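Home Publications Software Datasets People Contact

Filed under: Manipulation / Perception / Grasp planning

4. Target selection among similar objects

The detector described in Section 3 gives, for each image of the wrist camera, a set of boxes with a class and a score. In Herkance this set is not passed directly to the planner. With small bottles that stand close together, the class alone does not say which object the arm should approach, and the score changes from image to image when a finger covers part of the object. We therefore put a short tracking stage between the detector and the planner.

4.1 Cap hypotheses

The tracker works on caps and not on whole bottles. From the wrist, the lower part of a bottle is often hidden behind the fingers, while the cap remains at least partly in view. Each cap detection is fitted with an ellipse, and the center of the ellipse is projected onto a plane parallel to the table. The height of this plane is taken from the bottle model with the best match. When the body is too much hidden for a match, we keep all the heights as separate hypotheses and let the next images decide between them. A hypothesis is removed if it receives no support during 6 consecutive images.

The position of the fingers in the image is known from the calibration, and it depends only on the gripper opening. We render a finger mask for 200 values of the opening and store the masks at startup. A cap that should lie under the mask is not counted as missing. Without this rule, the tracker of Sfakianakis lost the target mostly in the last part of the approach, exactly when the planner needs it.

4.2 Association in crowded layouts

Figure 3 gives a typical case from the Drimville test set. Two orange bottles stand behind the fingers, and each is partly covered. Farther to the right there is a bottle in full view and another one with bright orange pills at the bottom. Between the latter and the gripper is a small container with a white cap, and all the lids are white, so color gives little help for the association.
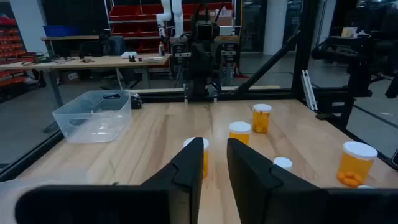

Figure 3. Wrist camera view with several white-capped containers near the fingers.

For this reason the cost of association uses the predicted position and the ratio of the ellipse axes, and the color enters only with a small weight. We also tried a learned appearance feature, trained on 3000 cropped caps. It improved the result for isolated bottles but made more exchanges of identity between neighbors, and we did not keep it.

4.3 Interface to the planner

The planner receives the selected target and the list of all other hypotheses, which it treats as obstacles. Uncertain hypotheses are included with an enlarged radius. This makes the planner careful: in crowded layouts it sometimes refuses an approach that a human operator would accept. The complete stage takes roughly 60 ms per image on the Drirkcombe computer, and the time grows slowly with the number of hypotheses. The effect of the enlarged radius on the rate of refused approaches is studied in Section 5.2.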